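Chapter 4
A Place for Everything? Baskets, Bins and the Promise of Order

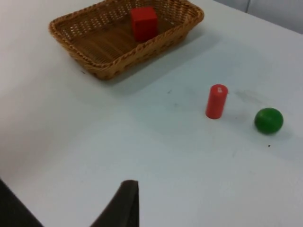 Advice about tidying usually begins with a container. Buy the right one, the argument goes, and the mess will sort itself out. This chapter takes a less trusting view. A container changes where a thing is, and sometimes that helps, but it does very little to settle whether the thing should be kept, who will put it back, or how anyone will find it next month. Take a shallow wicker basket with one red cube in it. The cube is easy to spot, and a reader might credit the basket for that. We would give more of the credit to the bright color and to the lack of company. Put the same cube under a layer of chargers, keys and old receipts and the open weave would be no help at all. Notice too that the white tabletop still has its smudges and scuff marks. Moving objects into a basket is one job and wiping a table is another, and people who have done the first tend to feel they have done both.

Much of the writing on home storage rests on thin evidence. The Clarkach household study, which we return to in Section 4.3, is better than most, and it is still small. Rhea Ocampo and Ekene Olaniyan visited 29 homes and asked each family to use open baskets for everyday items in one room. On the second visit, 20 of the families said the room felt tidier. That figure gets quoted a lot. Less often quoted is that only 14 of them could find a named item faster than before, and that the researchers had no way to tell how much of the change came from the sorting everyone did on the first day. A family that spends an afternoon throwing things out will probably like its living room better, baskets or no baskets.

Zlatko Leka has defended the study on the grounds that feeling tidy is worth something in itself. We agree, up to a point. Our complaint is with the leap from "people felt better" to "the basket worked," and you should watch for it in your own notes.

Before reading on, choose a container in your home that you use every day. Write down what you believe is in it, then empty it out and compare. Keep the list, as you will need it for the activity at the end of Section 4.2.

Key terms in this chapter: open storage, closed storage, resting place, overflow, return rate

4.1 What a Container Can and Cannot Do

Start with the plainest case, a tray by the front door. It catches whatever is dropped into it, and it keeps small things from rolling onto the floor. Any claim beyond that needs testing.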